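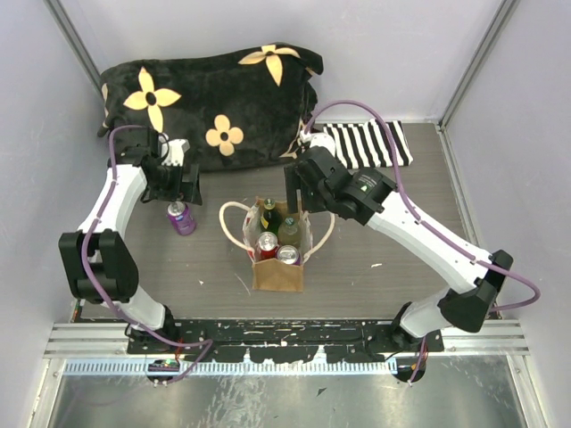

I have a soft spot for dull work done well, and gathering examples for a robot is about as dull as work gets. You pack a bag. You unpack it. You do it again, a little to the left this time, and the recorder keeps every bit of it so a learning system can chew on it later.

My quarrel, and it's a friendly one, is with how we decide which of those tries to keep. At Sosik we had 1788 recordings of bagging drinks by the end of December, and the first thing anybody wanted was to throw out the ugly ones. Out went 571 where the can got nudged, or a handle flopped into the way, or the person at the controls stopped to think. What was left looked lovely, I'll admit!

But a paper bag with rope handles is a floppy, contrary thing, and bottles lean on cans however they please. If every example goes smoothly, where is the arm supposed to learn what to do when one doesn't? I'd keep the fumble, so long as the person recovered from it, and I'd write down plainly that it was a fumble. My colleague Simin Zamani would keep even more than I would, and I'm slowly coming around to her.

So please, before you empty the reject folder, sit down with a cup of coffee and watch 40 of them.

We use cookies to remember your settings. Accept / Manage

2 comments

pellex_fan: Do you label the pauses too? Ours confuse everything.

Marge T.: Enjoyed this. We kept 163 bad ones and I'm glad we did.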